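Prirkholm Circle Train Set: Three Months In

I bought the Prirkholm circle train in December, after going back and forth between it and the Jaltex starter set, which cost 8 dollars more and came with a station I didn't want. 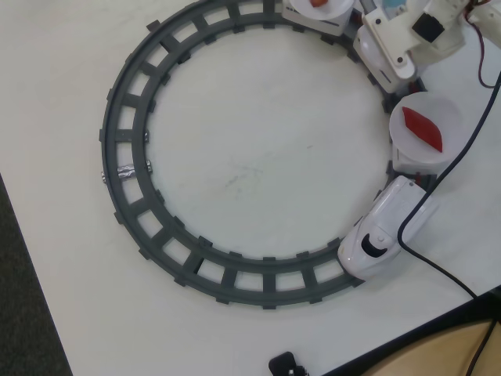 I run it on a table, which suits it better than the floor. Carpet fibers get into everything on a set like this, and a smooth tabletop lets the ring lie flat. White furniture does show every scuff, so if your table matters to you, put down a sheet of paper or an old place mat first.

The track is dark gray plastic with open gaps between the ties. I like that for cleaning. Crumbs drop through to the table and you can lift the ring and wipe under it. The ties stick out a little past the outer rail, and they give you something to hold when you pick up a section. Don't lift the whole circle by one side. I did that in the first week and it came apart at two joints, though nothing broke.

The joints are my main complaint. They hold fine for a while and then one of them starts to creep, and you get a small step in the rail. My fix is foil tape from the hardware drawer, wrapped around the rails and a tie. It looks like a repair, but it's easy to peel off and replace. Masking tape went fuzzy at the edges after a few days. If you use foil, press it down hard on the inside of the rail, where a wrinkle is most likely to catch a wheel.

The train is short and all white. The locomotive has a rounded nose and shiny sides, and it's the best part of the set. The finish wipes clean with a damp cloth. Fingerprints show under a lamp, less so in daylight. I was worried it would yellow near the window, and so far it hasn't.

I would have liked some color. Carter Petrenko, who has the same set and two kids using it, put stickers on his and they've stayed on. I've left mine plain and let the cargo do the work. A small round bowl sits on the car behind the locomotive, and anything flat and red looks good in it. Keep the load light and low. A glass marble rolls to one side on the curve, and a stack of coins makes the car lean. Paper, felt and thin plastic shapes have all been fine.

As for running, it goes around. There is one circle and no switch, so what you do with it is load it, send it, stop it and unload it. For a small child that's plenty. An eight-year-old will want more track within an hour. I timed a stretch of laps one evening and got 47 before it stopped at a bad joint, and after retaping that joint it went to 107 and I turned it off myself.

Noise is moderate. On a bare table you get a steady rattle that carries into the next room. A place mat takes care of most of it – a folded towel is too soft and the ring sags.

Instructions are one sheet, mostly drawings. Assembly took me under ten minutes. The box is too tight to repack without taking the ring apart completely, so I keep mine in a shallow Van der Linden drawer organizer.

I've also tried the Prondska wooden set at a relative's house. It's quieter and the joints are better, and it costs 87 dollars without a motor. If you want something to push by hand, get that one. If you want a train that runs by itself and takes up one end of a table, the Prirkholm is good enough at its price. Buy a roll of tape with it.

Four out of five for the train, three for the track.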